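Workshop notebook > Sildale screenings > December

Print of Kvaran came back from Flestgate this morning. Ran reel 1 on the bench to check the joins. Two old tape splices have gone yellow, one near the head, one just before the ferry sequence. Recut both.

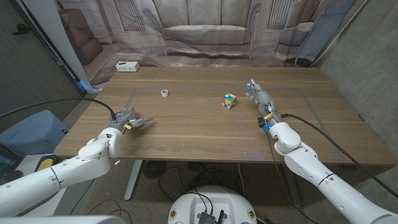
Hashini Pathirana, projection and print checking

Reel 3 is the long one, 1,685 feet by the counter. Perforation damage on the left side for 30 frames, enough to jump if the gate is tight. Tihomir wants to run it as it is. I'd sooner repair it first, the jump would land on the cellar door scare and spoil it.

Sound is thin throughout. Cernard's notes say the same of their copy, so I'm leaving the amp alone.
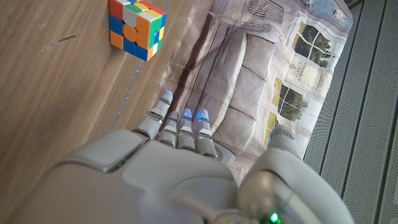
Reel 5 has the alternative ending, the one where the sister stays in the house. Merike had only seen the other and thinks this is duller. I don't mind it. Leader was missing, so I spliced on a new one and marked it in pencil.

Still to do: clean reel 4, ask Ourania for the subtitle list, run the whole thing through at 4 pm.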